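How Do You Teach a Robot to Pick Up a Book?

Picking up a book is easy for you. For a robot it is hard work, and a small team at the Kestness lab has spent the spring finding out why.

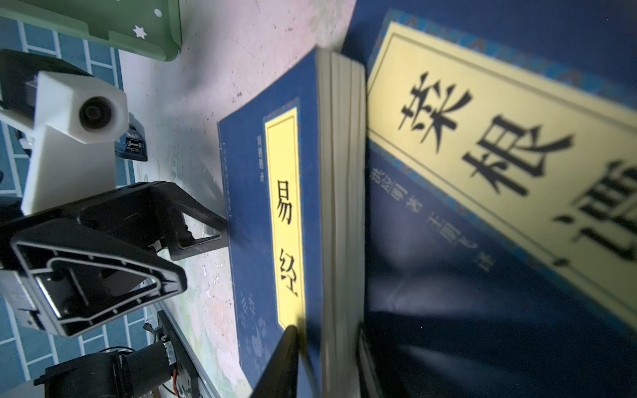

Why books are tricky

A book lying down is wide and flat. The black fingers of a robot's gripper have to get hold of it by the sides, and the pages can slide or bend. Books also come in many sizes. The two blue ones on the team's table have Chinese titles on yellow labels, and one book is larger than the other. A grip that fits one may not fit the next.

What the team wanted to know

Ulla Rissanen and Shahab Asadi had a simple question. Does a robot learn better if it always practices with the book in the same spot, or if the book is moved each time?

To find out, they used a method called learning from examples. A person steers the robot through the job while a computer saves what the camera sees and how the motors turn. Later, the computer looks for patterns in all those examples and tries the job alone.

The team recorded 300 examples with the book in one spot. Then they recorded 300 more with the book turned or moved every time. Each set trained its own copy of the robot's program.

The test

Both copies got 80 tries. The book was put down in places neither one had practiced.

The first copy picked up the book 42 times. The second copy picked it up 70 times - a big difference, even though both had the same number of examples.

What it means

Practicing in many ways helped this robot more than repeating one way. The team does not know yet if the same is true for cups or toys. They plan to try those next.

Words to know

Gripper: the part of a robot that holds things.
Data: facts that are saved so they can be studied.

3 comments

Eino: Does it turn the pages too?

Irja Räsänen: My class read this in April. They guessed the first copy would win.

Teemu P.: What happens with a really thin book?

Shared 42 times

Contact | Copyright Protside Kids | Back to top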